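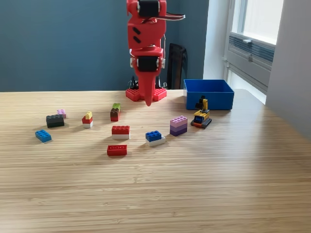 Two quarterbacks sharing snaps, how do you split practice?

Posted in: Coaching, American football, adult amateur

I help run the offence at Trikbridge, a small club in the second tier of our regional league. Our starter from last season has moved away and I have two players after the job. One played most of a season at his old club, Pangilinan, and is calm in the pocket, but he learned a completely different set of calls and still mixes them up. The other has been our backup for two years and knows the playbook better than I do. He has never started a match.

We train once a week, on Wednesday evenings, and get 80 minutes of field time before the lights go off. The first game is in April. At the moment I swap them every other series and neither looks settled. Should I name a starter now or let it run through the friendlies?

fourthandinches

Name one. We did the swapping thing for a whole pre-season and the receivers hated it, as the two lads threw a very different ball. With one session a week you don't have the time to get two people ready.

I would go with the backup who knows the system. A new player can learn calls at home, but if he gets the protection wrong in a match he gets hit. Give your number one two thirds of the team snaps and let the other run the scout offence against your first defence. He gets plenty of throws that way.

Tell them both in person before you tell the squad.

Plasetti_OL

Depends who is better?

Fustex

I'd wait, but put an end date on it. Swapping every other series is the part I would change. Give one of them the whole team period one week and the other the next, with the same script of 20 plays. Over 4 weeks each gets two full goes at it and you can compare them properly. Write down wrong calls, late snaps and bad decisions separately from completions. Completions in training depend too much on who turned up to play corner.

For the one coming from the other club, cut the call sheet down. Ours went on a wristband, two runs and two passes for each formation, and the mix-ups mostly stopped. If he still can't get the line set with a short sheet, you have your answer.

Use the friendlies too. Start one in each and leave him in for the first half even if it goes badly. Somebody who has never started needs a bad series and then another go after it.

Agree with the post above about telling them in person.

3 replies. Log in to reply to this thread.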